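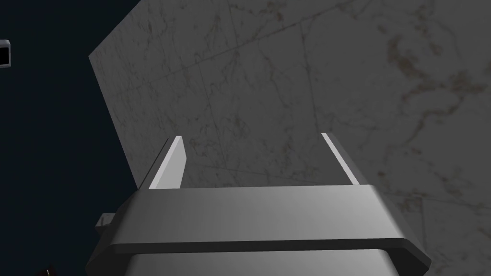
시뮬레이션에서 모은 예제는 값이 싼 만큼 걸러 낼 것도 많다고 Tamsin Ridgeway는 말한다. 버튼 하나로 장면을 초기화할 수 있으면 조작자는 망설이는 동작까지 그대로 남기고, 학습기는 그 망설임을 충실하게 배운다는 것이다.

Bivbridge의 가정용 조작 데이터 작업은 이 지적을 전제로 짜였다. 과제는 4종이고 과제마다 원격조작 시연 80건을 채운다. 한 건의 상한은 300스텝이다. 상한을 넘긴 시연은 성공 여부와 관계없이 학습 집합에서 빠지고 별도 폴더에 보관된다. 나중에 실패 판별기를 학습시킬 때 쓰기 위해서다.

기록 항목은 관절각, 그리퍼 개폐 명령, 손목 시점 영상, 몸체 시점 영상이다. 네 항목은 같은 시계로 찍히지만 영상은 렌더링 부하에 따라 한 프레임씩 밀리는 일이 있다. 7월까지의 기록본은 이 지연을 보정하지 않은 상태였고, 수집 도구 Wokance를 갱신하면서 전량을 다시 렌더링했다. 관절 궤적이 남아 있으면 영상은 언제든 새로 뽑을 수 있다.
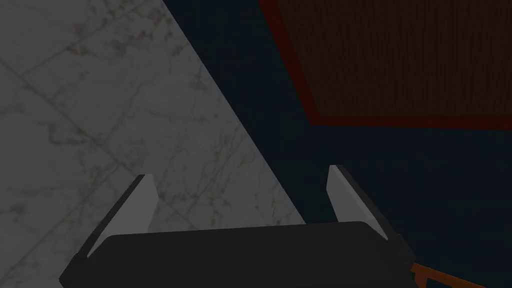 손목 시점은 접근 단계에서 정보량이 가장 많고, 동시에 편향도 가장 크다. 조작자마다 상판에 다가가는 각도가 다르고, 같은 사람도 반복할수록 한 가지 경로로 수렴한다. 두 손가락을 벌린 채 아무것도 쥐지 않았고 대리석 면의 모서리가 화면을 비스듬히 가르는 프레임은 파지 장면보다 시시해 보이지만, 정책이 목표를 찾지 못했을 때 되돌아갈 상태를 가르치는 쪽은 이런 구간이다. 담당자 Cayetano Lozano는 빈손 구간을 잘라 내던 초기 전처리를 폐기했다. 대신 정지 상태가 이어지는 부분만 간격을 넓혀 표본을 뽑는다.

초기 자세의 분산도 따로 관리한다. 시작 위치와 몸체 방향을 난수로 정하되, 팔이 가구와 겹치는 조합은 물리 엔진이 시작 전에 기각한다. 기각된 조합의 목록은 보존한다. 특정 구역에서만 기각이 몰리면 그 구역의 예제가 비게 되고, 학습 곡선만 보아서는 이 공백이 드러나지 않는다. 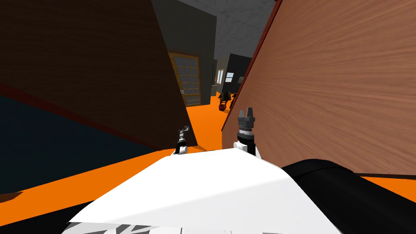
몸체 시점에서는 사정이 다르다. 시야가 넓어 방의 구조가 함께 들어오고, 정책이 물체 대신 배경을 단서로 삼을 위험이 커진다. Lozano의 팀은 재질과 조명을 바꾼 렌더링을 추가해 이를 억제했다. 궤적은 그대로 두고 표면만 교체하므로 조작 시간은 늘지 않는다. 다만 변형본은 원본과 반드시 같은 분할에 넣는다. 원본이 학습용이고 변형본이 검증용이면 검증 점수는 의미를 잃는다.

품질 판정은 두 단계다. 먼저 스크립트가 관절 한계 초과와 누락 프레임을 검사하고, 다음으로 검수자가 전체 구간을 재생해 과제 완료 시점을 표시한다. 완료 시점의 정의는 의외로 자주 어긋난다. 물체를 놓은 순간으로 볼지, 손을 충분히 뗀 순간으로 볼지에 따라 종료 행동의 표본이 달라진다. 현재 지침은 후자를 따른다.

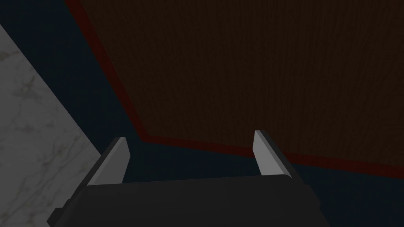

두 검수자의 표시가 어긋나면 늦은 쪽을 채택하고 차이를 메타데이터에 남긴다. 형식은 사내 규격 Ginov를 쓴다. 시연마다 장면 시드, 조작자 번호, 엔진 버전이 붙고, 버전이 다른 기록은 한 배치에 섞지 않는다. 마찰 계수의 기본값이 바뀐 판 사이에서는 같은 명령열도 다른 결과를 낸다.

Ridgeway가 제기한 망설임 문제는 절반쯤 남아 있다. 속도가 낮은 구간을 일괄 제거하면 정밀 정렬 동작까지 함께 사라진다. 다음 회차에서는 조작자가 직접 구간 표식을 넣는 방식을 시험하며, 표식용 페달의 입력 지연을 먼저 측정할 예정이다.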